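Section 5: Opening the Tower and Refitting Memory
Warham bench guide, desktop rebuilds
Rev. 24 September 2021. Compiled by Zoia Nazarenko

Covers the full-size desktop towers that come through Fullwood for rebuild. Small form factor units are in Section 6, don't use this one for those, the power supply comes out a different way.

5.1 Before you start

Tools: number 2 Phillips, plastic spudger, soft brush, wrist strap, parts tray, torch. Job sheet and a pencil.

1. Shut down. Pull the power cord from the back. Monitor, keyboard, network cable too.
2. Hold the power button in for five seconds to drain what's left.
3. Write the asset number on the job sheet. If the sticker's gone, use the serial off the case and write NO TAG beside it.
4. Strap on. Clip to bare metal, not paint.

CAUTION: Never open the power supply itself. No user parts inside. Suspect one gets swapped whole and goes in the Savchuk bin.

5.2 Laying the tower down and opening up

5. Clear the bench. Screws left in a bench slot will scratch the panel and you'll hear about it.
6. Lay the tower on its side, removable panel up. Two hands, they're heavier at the power supply end.
7. Release the panel, slide back, lift away. Stand it against the wall, not on the floor where somebody puts a boot through it.
8. Have a look before touching anything. Dust, bulged capacitors, scorch marks, loose screws. Note it on the sheet.
9. Brush out dust, working away from the sockets. Canned air is fine in short bursts, can upright. Hold the fan blades still while you do it.

Note: take a phone photo of the cable runs now. Saves grief at 5.6.

5.3 Finding your way around

Most of the towers in this batch have the same general layout, but check against yours. With the case on its side you want to find the memory slots, the processor socket and the drive cage before you pull a single cable.

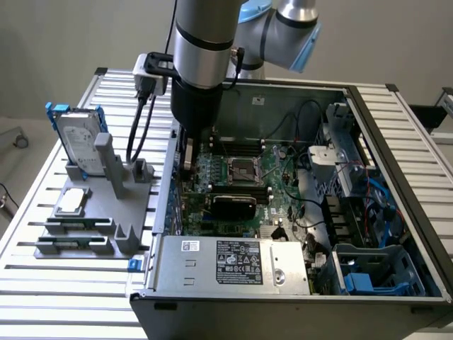 10. Move loose cables off the board. Tuck them, don't yank. If a connector has a latch, press it first. Colour of the wire tells you very little on these, go by the connector.
11. Leave the drive cables plugged in unless the job sheet says drives out. Half the "dead" machines sent back to us last October were a data cable knocked loose at this step.
12. If you have to undo one, label both ends. Masking tape and pencil, that's all it needs.

5.4 Processor socket

Skip to 5.5 if the processor is in and staying in.

13. Socket cover goes on whenever the socket is empty and you're not working in it. Spare covers in the Clolo drawer.
14. Check the contacts with the torch at a low angle. Looking for anything bent, shiny in the wrong place or gummed up with paste.
15. Retention frame down, lever under its hook. Don't force it. If it won't seat, stop and check the socket for rubbish.

CAUTION: Nothing touches the socket contacts. Not a brush, not a finger, not a cloth. A bent contact is a new board.

16. Old paste on a heatsink comes off with isopropyl and a lint-free wipe. Let it dry fully. Paste goes on fresh when the processor goes back, see Section 7.

5.5 Refitting memory

Stage your modules first, in the order they go in, clear of the case. A rack or slotted holder is best. Antistatic bag is ok for one or two, but no stacking modules on top of each other, that's how the edge contacts get marked. 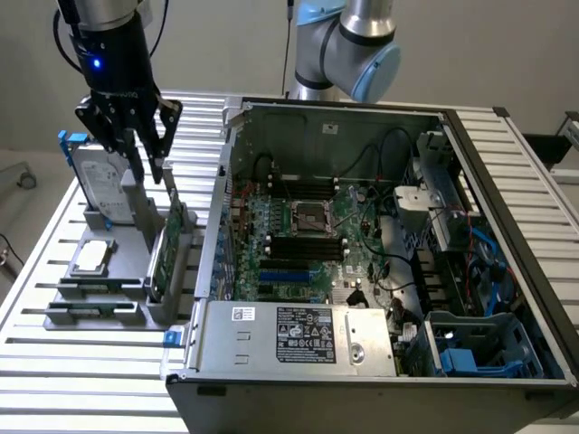

Slot order is the bit people get wrong. Go by the board diagram, and fill matched pairs before odd ones. Where a board has its memory in two rows, one above the processor socket and one below like the tower on the bench here, work out which slots pair up before you open any clips. Printed numbers on the board beat anything you remember from the last machine. If the print's too faint, look the board up on the shared drive, sheet 686.

17. Open the clips on the slot. Some boards have a clip at one end only.
18. Hold the module by its edges. Line the notch up with the key in the slot. If it doesn't line up it's either backwards or the wrong type.
19. Lower it in straight, then press evenly at both ends untill the clips snap home. Takes more push than you'd think, but the board should not flex much. If it bows, stop.
20. Check the clips are closed all the way. Check again with the torch.
21. Repeat for the rest. Keep sizes matched within a pair.

Note: contacts dirty? Wipe with isopropyl, dry, try again. No pencil erasers please, the crumbs end up in the slot.

5.6 Closing up

22. Compare the cable runs with your photo. Nothing in the fan blades, nothing across the socket.
23. Give each power and data connector a light push. Drive carriers pushed right in and latched.
24. Look for dropped screws — tilt the case gently and listen.
25. Panel on, slide forward, latch. If it won't slide, a cable is caught on the rim. Don't lean on it.
26. Stand the tower up, strap off.

5.7 First power-up

Only if the processor and its cooler are fitted. If not, tag it PART BUILT and put it on the lower shelf.

27. Monitor and keyboard only, then the power cord.
28. Switch on, go into set-up, check the memory total against the job sheet.
29. Total short: power off, cord out, reseat the modules one at a time. Start with the last one in.
30. Beeps and no picture: same again, then try a single module in the first slot.
31. Still nothing after that, write down the beep pattern and hand it on to Zoia. Dont keep swapping parts.
32. All good, run the memory test for some 6 hours, sign the sheet, tape it to the top of the case.

Section 6 next: small form factor units.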